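Descaling on a meter instead of a calendar

Our water comes out of the tap hard enough to leave a ring in a glass overnight. The utility report gives an annual average, and for a long time I treated that average as good enough. I descaled whenever the month changed and I happened to remember. In July I put a small inline flow meter on the kitchen cold line, and I have been working from volume ever since.

The meter is a Lenetti, the cheap one with the mechanical register. It has no data output. I read it with a flashlight and write the number in a notebook that lives under the sink. At the last reading it stood at 2443 gallons, which covers everything the kitchen faucet has used, cold side only. The dishwasher is on the hot line and does not count.

What the meter measures

It measures total flow, so it overstates what goes into any single appliance. Most kitchen water goes down the drain. For scale, the quantity that matters is how much water gets heated inside a given vessel, and that has to be estimated separately. I keep a tally sheet for the kettle and the coffee maker. One mark per fill for the kettle, one mark per cup for the coffee maker. At the end of each page I convert to gallons and multiply by the hardness from my own test strips.

Strips are coarse. Shakuntala Bhatt, who used to run a water lab and now answers my emails with more patience than they deserve, told me to switch to a drop titration kit. I bought the Prukamico one. You add drops until the sample goes from red to blue and multiply the drop count by a factor printed on the lid. Two samples taken from the same pitcher have agreed to within a drop every time so far.

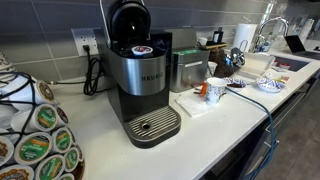

Kettle versus pod machine

The kettle is easy. The element is exposed, the scale is visible, and a citric acid solution clears it while I do something else. I rinse it twice and it goes back on the base.

The pod machine is harder to judge because the heated parts are enclosed. The only outside evidence is cup volume, so I weigh a cup of plain water on the kitchen scale at the start of each notebook page. If the weight drops and stays down for three readings, I descale regardless of what the tally says. So far the tally has come first.

Filtered water

Babita Sachdeva asked in a comment on the last post whether a pitcher filter would make all of this unnecessary. It depends on the cartridge. Plain carbon does very little for hardness. Ion exchange cartridges lower it, and the effect fades with use. I titrated the output of ours at each change and found the last week of a cartridge close to tap. I will post the numbers when I have another cartridge's worth.

Next job is a shutoff valve upstream of the meter, so I can clean the inlet screen without draining the line.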